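Stepped acrylic display for a snack table: worth it, or just a way to drop things from a greater height?
Posted in Home & Events > Tables, Trays and Catering

Lencho

I run the snack table for a monthly talk in a hired hall. It is a brown table, people come to it hungry, and by the interval it looks like the floor of a coach. I have a budget of 60 pounds and a strong wish not to be spoken to about it again.

I've been looking at the clear stepped racks. My doubts are as follows. Do round things stay on them? Do bottles look silly? And does anyone still use baskets, or did those go out with doilies? I want a mix of chocolate, biscuits, cold drinks and a sandwich or two for people who skipped tea. The hall opens at 5 and I get half an hour to set up, most of which goes on finding the light switch.

Cleltness

Get the racks. Ours are two steps for drinks and three for the odds and ends, and the baskets and trays do the rest. 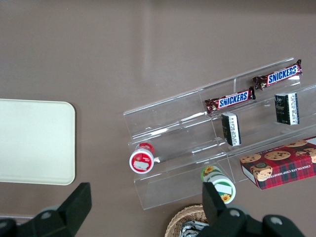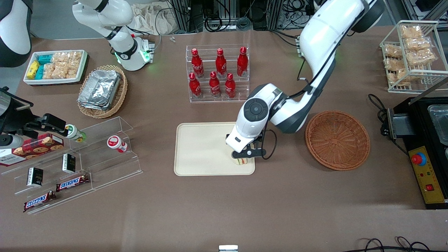
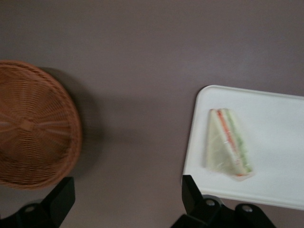

Leeds, April

On bottles: six Cokes, three up and three down, and they look like a school photo. Leave them in rows. If you put one at an angle for interest, someone will straighten it, and that someone will be me.

On round things: no, they don't always stay upright. Tubs with lids end up on their sides, as you'll notice from the one with the sunflowers. Give them the lowest step, or put them flat on the table and pretend you meant it. Small upright boxes behave themselves. Snickers will lie down anywhere.

On baskets: keep them. An oval one is good for foil containers, which have no manners on a smooth surface. A round one can stay empty at the start, next to the tray, and take whatever you forgot. I always forget something.

Sandwiches go on a plain tray with rounded corners. Wedges should stand on the cut side, in their film, with plenty of room. A crowded sandwich tray makes people pick things up and put them back, and I have seen a man do this to the same egg and cress three times.

The shortbread box can lean on the rack. It is heavy enough to argue with and the tartan does the decorating for you.

Pikow

Wouldn't bother. Tip it all on a tray. 200 people came to our summer do and not one of them mentioned the display.

Also check how it cleans. I had a clear rack and it showed every thumb in the county.

Lendix

Pikow is right about thumbs. Soft cloth, warm water, no kitchen spray, and dry it straight away or you'll have swapped the thumbs for streaks.

Measure your table before you buy. Mine is 700 mm deep and I bought a rack that suited a much grander life. It went on sideways for a year. If you only have money for one, get the three-step, put the drinks flat at the back and stand the crisps in a basket. Packets of crackers are fine in a long white tray if you sort them by colour, which takes 2 minutes and makes you look like a person with a system.

Lencho

Thank you, all. I've ordered the three-step and borrowed a basket. Pikow, I did consider the single tray, but that is what we have now and it's how I came to be writing this.

Is there a trick to stopping people taking from the back row first?

Cleltness

No.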